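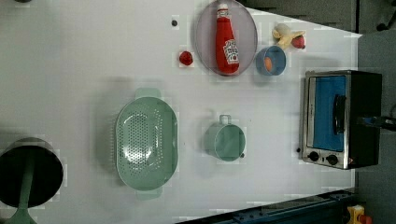

厨房桌，俯视，番茄酱躺在盘子里

1/
来更新一下采数据的进度！最近一直在给Pondivley攒厨房场景的示教样本，目前入库1507条。听着挺多，训练起来真不够吃，尤其是带把手的东西，锅啊滤篮啊，模型老是分不清该抓边还是抓柄。

2/
说说摆放。我现在的习惯是一套布局录8条就换，草莓挪个位置，香蕉转个角度，碗往旁边推一点。之前偷懒，同一个摆法录了一整个下午，结果Eson那版策略基本把坐标背下来了，香蕉一动它就去抓空气（气死）。

3/
颜色也是个坑。滤篮和小锅都是浅绿色，底下又是白桌面，分割那一步经常把两个糊成一块。我没换道具，想让它多看点难的。番茄酱瓶就省心多了，红彤彤一大条，怎么放都认得出来。
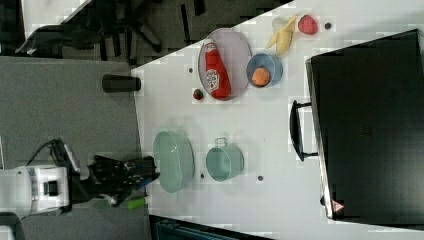 4/
关于指令文本
每条样本要配2句话，一句正式的，一句随口说的。比如“把草莓放进浅蓝色的碗里”和“草莓搁碗里呗”。写到后面词穷，翻来覆去就是放、搁、摆、丢。有没有人有好用的动词表，求分享！

5/
质检用的是Derkach的回放工具，一条条拖进度条看。上一批通过率87%，被刷掉的大多是我自己手抖，夹爪停在半空犹豫太久。犹豫的片段我现在一律不留，模型学这个学得特别快，别的倒没见它这么积极😂

6/
周四接着录小锅。Gasus那边想要“先拿开再放回”的长任务，我还没想好中间要不要切段。切了好标注，不切更连贯。录过长任务的朋友来评论区聊聊，你们一般怎么切？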